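Print this page | E-mail this page

Open day at the Hebden teaching hospital, Oltow

The leaflet promised "a look behind every door." I counted on perhaps half of them being open, and that was generous. Rotik, the firm that built the new wing, had the lobby to itself, with banners, pens and a scale model you weren't allowed to lean on. The wing has 86 beds. How many have nurses to go with them was a question for "another forum," according to the woman at the desk.

The kitchens were the best stop. They send out 500 lunches a day, and the soup we tried was decent, if short on salt. The laundry was closed. The pharmacy tour lasted 4 minutes, most of it spent in a hallway.

Upstairs, the surgical training department had put on a talk about wound closure. The speaker was clear and didn't hurry, but the claims about shorter stays came without a single source, and when I asked for one I was given a brochure.

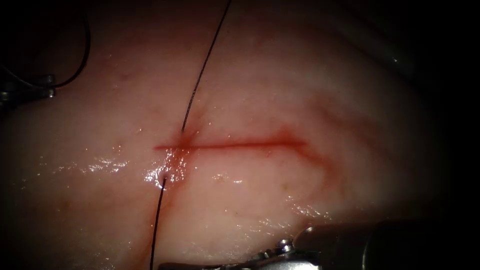
A black suture thread at the left end of a straight incision.

Parking was the usual mess. The lot on Drustska Street holds 400 cars and was full by mid-morning, so plenty of us walked up the hill. A shuttle was advertised. I never saw it.

There will be another open day in May. I'd go for the soup, and I'd bring my question about the nurses again.

Contact us | Copyright Oltow Visitor Notes | Back to top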